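What We Saw at the Humora Open Day
Student project report, Introduction to Automation
Kiprono Magesa, Nusrat Gamage and Iker Nieto

Why we went

Our project question was how a robot learns a household job that no one has written out for it step by step. We had read plenty by August, but all of it was on paper, and none of us had ever stood next to a working setup. So when Olga Soler, who teaches our lab section, told us Humora was holding an open day on Saturday, we signed up that same evening. Iker even got up before his alarm, which his roommates can confirm is rare.

The visit

Doors opened at 10 a.m. and we were put in a group with visitors from Carrasco, mostly people who run packing lines. Crescencio Prieto took us around. He started with a talk (short, thank goodness!) on why homes are so hard for robots. A factory part shows up in the same spot every time. A cup or a book at home can be anywhere, facing any direction, with something else leaning on it.

Then came the part we had been waiting for – the demonstration of how they collect examples. A person does the task with a hand-held gripper that has the same sort of fingers the robot will use, and the recordings become training material. No robot arm is needed at this stage. The task we watched was tidying small objects, and we got to stand close enough to follow the fingers closing.
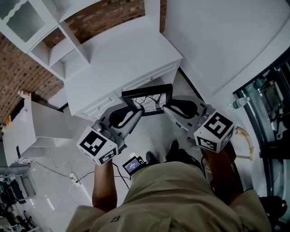
Figure 1. Hand-held gripper with a small picture frame between its fingers. The patterned cubes are at the base of each finger.

We spent a long time on those fingers. Each one has a curved black pad on the inside, and Crescencio explained that a soft surface gives a little against whatever it touches, so the person can hold a hard, flat thing like a picture frame without squeezing it to death. The black-and-white patterns are markers. Software finds them in the video and works out where each finger is and how far the gripper is open. Nusrat asked what happens when a hand covers one of the markers, and the answer was that there is more than one patterned side on each cube for that reason. She was very pleased with that question, and so were we.

The operator used both hands on the gripper, which surprised me. I had pictured something like a pair of kitchen tongs.

Our turn

After lunch visitors could try it. We had 7 minutes each on a practice gripper, and I wish it had been an hour! My first attempts were much too fast. Crescencio told me to slow down near the object and keep my approach steady, and my next tries went better. Kiprono had the smoothest recordings of the three of us (I am told I have to put this in the report).

The practice set our group added to came to 326 recordings by the end of the afternoon. For a single tidying task the team likes to have roughly 700 before they start training, so there was still a good way to go.

What we took back to the project

We had planned to spend most of our report on the learning software. After the visit we changed the outline, and section 2 is now all about collecting examples: who does the task, how steadily, and in how many different rooms. Olga agreed to the change on Monday's call. We also want to build a cardboard gripper with printed markers and see if we can measure the finger opening with a phone video. Iker has already started on the hinge.

One thing we forgot to ask is how bad recordings get sorted out from good ones. Nusrat has written to Crescencio about it, and his answer will go in the appendix.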